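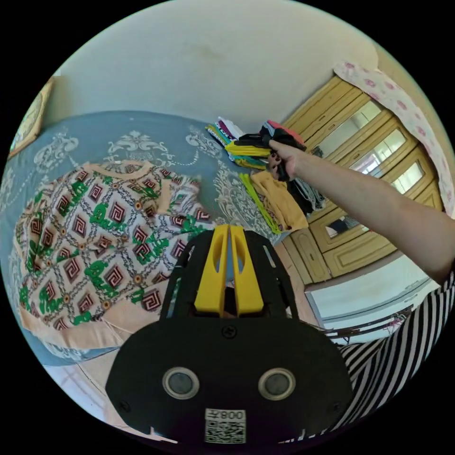
Does Folding on the Bed Save Time? A Small Study of Laundry Sorting in Four Households

Janelle Pascual, Arsalan Lashari and Anum Soomro
Course supervisor: Zubaida Dhanial
Home and Daily Life, second-year project, March

1. Why we picked this

Our course reader repeats a piece of advice that most of us have heard from an aunt or a website: tip all the clean clothes onto the bed, sort them into piles by person or by type, and only then start folding. The reader says this is faster than picking up one piece at a time and folding it straight away. It gives no source. We went looking for one and found a lot of pages quoting each other, plus some videos in which a person with very few clothes folds them very quickly.

So we decided to try it. We did not expect much, and two of the three of us already believed the sorting step was a waste of effort. We say so up front because it could have affected how we worked.

2. What we did

We used bedrooms in 4 households, all belonging to people we know. In each home one person folded and put away their normal wash twice: once sorting first (we called this "piles") and once folding each piece as it came to hand ("straight"). The two sessions were on different days with different washes, because no family was going to let us mess up the same clothes again so we could time them. This is the biggest weakness in the project and we come back to it below.

We timed from the first piece picked up to the last piece inside the wardrobe or drawer. Across all sessions 580 pieces were folded. A pair of socks counted as one piece. A loose sock also counted as one piece, which Arsalan still thinks is wrong.

The photo at the top shows a bedroom partway through a session, with a stack of folded clothes against the wall and a patterned garment still spread over the blue bedspread. That big garment matters for section 4.

3. Results

In two homes piles were faster. In one home straight was faster. In the last one the times were so close that we do not want to call it either way. Added together, piles came out ahead, but nearly all of that lead came from a single session in which the wash was mostly towels. Towels are easy. If we take that session out, the lead is gone.

The longest session took 53 minutes and was a piles session. Maricel Dumlao, who did the folding, told us afterward that she had spent part of it deciding whether a cardigan belonged with the tops or the jackets. With the straight method that question never came up until she was standing in front of the wardrobe, and then she just hung it where there was room.

We also asked everyone which way felt faster. Three said piles, including the person whose straight session was quicker. We think people like seeing the heaps shrink. That is a fair reason to sort, but it should not be sold as saved time.

4. Things that got in the way

Large patterned pieces. Long printed garments with a contrasting trim took much longer than shirts in every home, whichever method was used. They have to be laid out flat so the edges line up, and once one is laid out there is hardly any bed left for piles. In the smaller rooms the piles had to be pushed against the wall or picked up and moved, and twice a finished stack fell over and was refolded. The advice in our reader seems to assume a very big bed or very small clothes.

Dark clothes. Black items slowed people down in a way we had not planned for. In a heap, one black top looks like another, and several were picked up, shaken out, and put back. We suggest the reader add a line about washing darks separately if it wants people to make piles at all.

The wardrobe. Putting away took a large share of the time, and neither method helped with it. If the shelf is full, a neat stack has to be squeezed in or split. Anum measured one shelf that was simply too shallow for shirts folded the way the reader shows. The owner had been folding them a different way for years and did not need our help.

Interruptions. Phones, younger brothers, a delivery. We stopped the clock for these, but people do not go straight back to the same speed, so stopping the clock does not fully fix it.

5. What about folding boards?

Janelle's household owns a plastic folding board, and we gave it a short test on T-shirts only. The shirts came out more even. The board was slower than Janelle folding by hand, though she has folded by hand since she was small and had used the board maybe a handful of times. We would need a person with no habits to test it fairly, and we could not find one.

6. How far to trust this

Not very far. We had few homes, every wash was different, and the people folding knew what we were testing. To say anything solid about a difference this small we would want at least 1,000 pieces and the same mixed wash in every home, ideally a set of clothes that we bring along ourselves. Dr. Dhanial asked in our review why we had not done that. The answer is that we thought of it on the Saturday after the last session.

We are fairly comfortable saying that sorting first did not give a clear saving in ordinary bedrooms with ordinary mixed washes. We are more sure that the size of the free space on the bed matters, and that the reader should mention it. We would also like the sentence "sorting first is always quicker" taken out of chapter two, or at least given a source.

7. Who did what

Anum kept the times and measured the beds and shelves. Arsalan kept the counts and made the tables. Janelle arranged the visits and wrote most of sections 4 and 5. All three of us argued about socks.

Thanks to Maricel Dumlao and the other households for letting us into their bedrooms on laundry day. The tables are in the appendix, handed in separately – please use the second version, as the first has two of the homes swapped.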